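Projects > Student Reports > Robotics Club
October
By the Cullinane two-arm team
3 comments | 14 shares

Towel Handling with Two Arms: Fall Progress Report

Our team works on the two-arm cell at the Cullinane robotics club. The goal for this term was to have both arms handle one towel on the floor of the cell, starting from a diagonal position, and bring it to a flat shape that could be folded. We named the project Flutidar. This report covers the setup, how we collected runs, and what we plan to change.
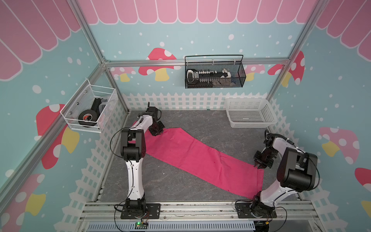
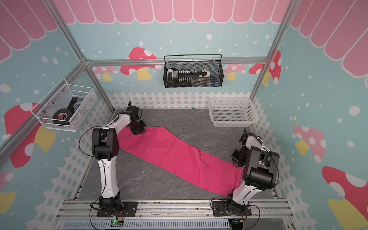
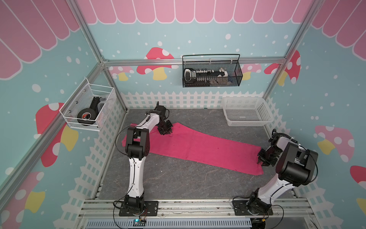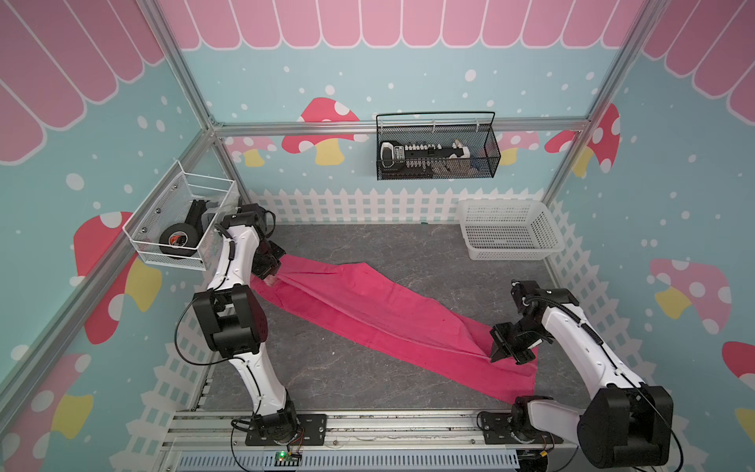

Both arms at work on the pink towel. In the first picture the right gripper is open above the cloth.

1. Setup

The two arms are bolted to the front rail of an aluminum frame. The left arm works the far end of the towel and the right arm works the near end. Each arm has a parallel gripper. The wall panels with the mushrooms and the picket fence were printed for the club by Riletti, a sign shop in town. We kept the same panels up all term so the background would not change between runs.

The baskets and what is in them also stayed where they were. Early on we moved the white basket on the floor between runs and had to throw that batch out, so there is now a rule on the whiteboard about it.

2. Collecting runs

A run starts with the towel laid out by hand and ends when the operator presses stop. One person operates both arms and a second person writes the log. We switched places after every set. The log has a start time, an end time, a result, and a notes column, which people mostly left blank until we made it required.

We recorded 168 runs and split them into 4 sets by starting position. The logging program, Clirnero, was written by last year's team. It saves the joint positions and the gripper state and cuts each run into short segments. After cleanup we had 1,413 segments to use.

3. Problems

Twisting was the main one. When the two grippers hold the cloth at different angles, the middle rolls up into a narrow band and pulling harder makes it tighter. The fix that worked best was to let go with the right arm, lower it, and grip again closer to the corner. This costs time but the operators got used to it.

The second problem was grip height. If the jaws close too high they only catch the top of a wrinkle, and the cloth slips out on the first pull. Too low and the gripper pushes on the floor, which stops the arm. We changed the height setting 3 times and wrote the last value on tape on the side of the computer.

Cable slack on the right arm also gave us trouble in the second set. We re-tied the loop and checked it before each session after that.

4. Next steps

We want to repeat the hardest starting position with a thinner cloth and compare the logs. The regrip should become its own labeled step in Clirnero, so it can be counted separately from a dropped towel. We also need to finish the operator checklist before the new members start using the cell. The draft is in the club folder under Flutidar.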